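September 7, 2025

Second full day with the Brarau simulation kit on the trial license. Install was clean this time. Yesterday's failure was a driver mismatch on my side, so I have struck it from the list of complaints.

Ran the grasp set overnight on the Dellmont scene pack. 800 attempts, default settings, wrist view logged on every run. The log closed with 806 entries. The extra 6 are resets that the logger files as attempts. Rutach had the same fault in March and fixed it in a patch, so I know what to look for. Wrote a filter to drop them before computing anything.

Speed is fine. Loading is not. Each scene stalls while the surface textures come in, and the stall is over 500 milliseconds on my machine even when the scene was used a minute earlier. Either the cache is off by default or it does not work. The manual has one paragraph on it, and that paragraph describes a menu I cannot find.

Contact model: better than Rutach on upright cylinders with flat-sided fingers. I get less jitter at closure. Thin flat items are still poor. The phone models slide under light load as if the table were oiled. Raised friction by hand and the sliding stopped, but then the fingers stuck on release. Left it at default for now so that the numbers stay comparable.

Rendering is the strong part. Dark marble with fine veins is a hard background for my segmenter and I was pleased to have it without building it myself. Shadows from tall clutter near the camera fall where I would expect. Matte black on the gripper holds enough detail to pick out the screw heads.

Price is the open question. Evangelista costs less and exports to the format I already use. Brarau needs a converter, and mine drops the joint limits. Tomorrow: fix the converter, rerun the cylinder subset with a new seed, try the cache flag from the command line. No decision before that. 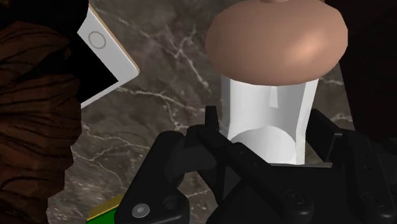
Wrist view, Dellmont pack. Fingers either side of the white cylinder, domed top.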